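Other People's Handwriting: A Long Morning With Eleni Pavlović

Posted 16/12/2019

I meant to stay an hour. I had my little recorder, a list of questions on the back of a gas receipt, and a dentist appointment I ended up missing (sorry, Dr. G). Eleni Pavlović collects old recipe cards, the handwritten kind that get sold in tin boxes at estate sales, and if you've ever read this blog before you know I was never going to leave on time.

She has 2,264 of them. She knows the number since she finally sat down last April and logged them all in a spreadsheet, and she says she regrets it a little. "Before that I could tell people I had a few boxes," she told me. "Now I have to say the number, and they look at my husband like, are you okay?"

We started with coffee and a plate of something called Dark Secrets, which is a date and walnut bar from a card she bought in Branton. I ate three. They're chewy and kind of plain until the second bite, and then you can't stop! The card says "bake till done," and that's it. No temperature, no pan size.

"That's the most common instruction in the whole collection," Eleni said. "Bake till done. Cook as usual. Fix like Mother's. I have one for a pork roast where the entire card is a list of five ingredients and then the word 'Tuesdays.'"

I asked her how it all began, and she made a face, because I guess everybody asks that. She was working the front counter at Omerović, the hardware store, and a woman came in wanting hinges for a wooden recipe box. The store didn't have the right ones. The woman got annoyed, left the box on the counter, and never came back for it.

"I kept it behind the register for a year," she said. "I really did wait. Then one slow afternoon I started reading, and there was a card in there for tomato soup cake with a note on the back, and the note said, 'Do not give this to Phyllis.' I was gone. I had to know everything about Phyllis."

She never did find out about Phyllis. She did make the cake, though, and so have I now, and I'm on Team Phyllis, she deserved the recipe. It's a nice spice cake.

What I love about how Eleni does this is that she cooks from them. A lot of collectors don't. They put the cards in plastic sleeves and admire the ink. She has the sleeves too, but she props the card up on the windowsill and gets to work, and then she writes down what happened in a green notebook. She let me flip through it. One page just says "Soup. Gray. Why."

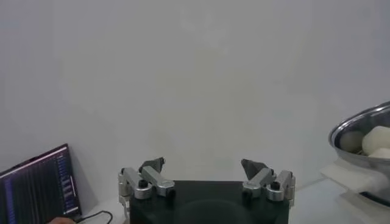

Anyway, the handwriting. She can't stop talking about the handwriting, and pretty soon neither could I. She laid a bunch of cards out in front of me and told me to guess which ones came from the same person, and I got nearly all of them wrong. Turns out people write one way when they're copying a recipe from a magazine and a totally different way when a neighbor is telling it to them over the fence.

"Look at the pressure," she said, tipping one toward the window. "She's copying here, she's got all day. And this one, same woman, she's on the phone. See how it goes downhill? She's holding the receiver with her shoulder. I'd bet money on it."

I said that sounded like detective work, and she said no, it's just nosiness with good lighting. (I wrote that on my gas receipt so I wouldn't lose it.)

She's learned to read stains, too. Butter goes clear, vanilla goes tan and stays tan, and beet juice is forever. The dirtiest card in a box is the one she makes first. Her theory is that a clean card is a recipe somebody meant to make, and a filthy one is what the family ate. I went home and checked my grandmother's box and the dirtiest card by a mile was for Play-Doh, so make of that what you will.

For a long time she did all this by herself. Then she met Slavica Berisha, who used to run the lunch program at the school in Clilthorpe and who had boxes of her own, including a big gray metal one full of recipes scaled up for the cafeteria. Eleni pulled a card from it to show me. Chili mac, serves 100. It calls for a canoe paddle. I'm not kidding, it's in the ingredients, right between the paprika and the salt.

"Slavica taught me how to scale things down," Eleni said. "I was dividing everything, salt, baking powder, all of it, and getting bricks. She told me, you divide the flour and then you stop dividing and start tasting. She yelled it, in fact. She's a yeller. I adore her."

The two of them talk most days now and mail each other cards with sticky notes on them. They disagree about nearly everything. Slavica thinks you should fix a recipe if it's bad, and Eleni thinks you have to make it exactly as written one time, even the awful ones, out of respect.

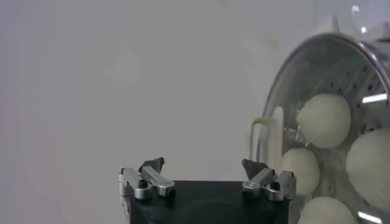
I pushed her on that a bit. Out of respect for who? You don't know these people. You bought them in a tin for four bucks.

She got quiet for a second and topped up my coffee, which I took as a yes, keep going.

"My mother didn't write anything down," she said. "Not a thing. She cooked for 43 years in the same kitchen and when she passed I had a drawer of spoons. So when I get a box of somebody else's, and the kids didn't want it, I figure the least I can do is make the soup once. If it's terrible, okay. She knew it was terrible too, maybe, and she had six people to feed and half a chicken."

I didn't have a good follow-up for that. I ate another Dark Secret.

We moved on to the stuff she finds hard, and I was surprised that baking isn't on the list. It's dough that doesn't go in an oven. She has a whole section of cards for dumplings and steamed breads and puddings, from all over, and those are the ones where the writers leave out the most. Everybody who grew up with a steaming pot on the stove figured you'd know. Steamed buns took her most of a winter. They collapsed, they went yellow, they came out with wrinkled tops like little old men. The card she was using said only to let them sit "until they look right" and to keep the lid from dripping.

"The dripping!" she said, and slapped the table hard enough to make my recorder jump. "That was the whole problem. I had water coming off the lid right onto the tops. Slavica told me to wrap the lid in a dish towel, and then to turn off the heat and wait a few minutes before I opened it. I felt so dumb. It had been on the card the whole time."
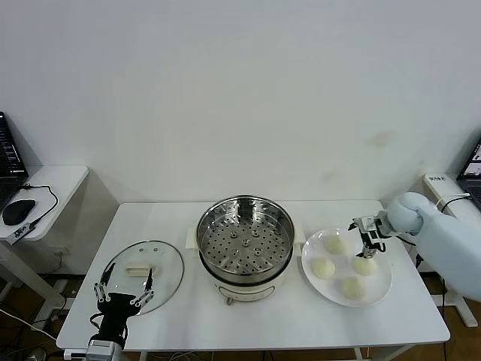
Four steamed buns on a round white plate, with an electric steamer and a glass lid.

She makes them now with whatever's left in the fridge. Cabbage and ground pork is her favorite filling. Her husband likes them plain with butter and jam, and she says she's stopped fighting him on it.

I asked if she ever tries to return the cards to families. She does, when there's a name. She's sent back 12 or 13 boxes over the years (she couldn't remember which, and the spreadsheet doesn't say), and mostly people are thrilled, and now and then somebody is not. One man mailed the box right back to her with a note saying his aunt was a rotten cook and a worse aunt. Eleni kept the note. It's filed with the cards.

There was one she told me about that I've been thinking about ever since. She'd written a small piece on a ham loaf recipe for Clerkunent, the county newsletter, which goes out to 3,510 mailboxes, and she printed the name from the top of the card along with it. A week later she got a call from a woman in her eighties. The woman said, "That's mine. I wrote that. I'm not dead, I just moved."

Her daughter had cleaned out the house a little too fast! So Eleni drove the whole box over and stayed for lunch, and lunch was, of course, ham loaf. "It was so much better than when I made it," she said. "I asked her what I did wrong and she looked at the card and said, oh, I haven't done it that way since Nixon."

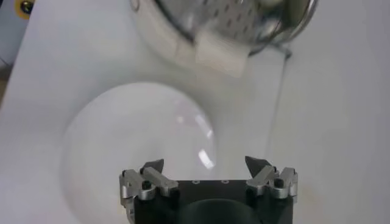 The gripper open above a white tabletop.

Toward the end I asked for advice for anyone starting out, and Eleni said to skip the fancy antique places and go to estate sales on the last day, after lunch, and look in the kitchen drawers. Not the counters, the drawers. People pile the nice stuff on the counters. Bring small bills. And if the box has newspaper clippings stuffed in the back, don't toss them, because there's usually a good handwritten one folded up inside.

She also says to write your own. She's pretty fierce on this one. She wants you to put down the pan size, the oven temperature, and who you got it from, and to use a pen that won't run. "And put the gossip on the back," she said. "Please. I'm begging you. Somebody's going to want to know about Phyllis."

She sent me home with a copy of the Dark Secrets card and a jar of pickled beets I did not ask for – they leaked in the car, and she was right about beet juice. I've typed up the bars for you here as best I could, with my own guesses for the parts the card leaves out.

Dark Secrets, from Eleni's Branton box: three eggs, a cup of sugar, a cup of chopped dates, a cup of walnuts, five tablespoons of flour, a teaspoon of baking powder, a pinch of salt. Beat the eggs and sugar, stir in the rest. I used an 8-inch square pan, greased, at 325, and pulled it at 35 minutes. Cut while warm and roll in powdered sugar if you want. The card doesn't say to, but there's a white smudge on the corner, so I'm pretty sure she did.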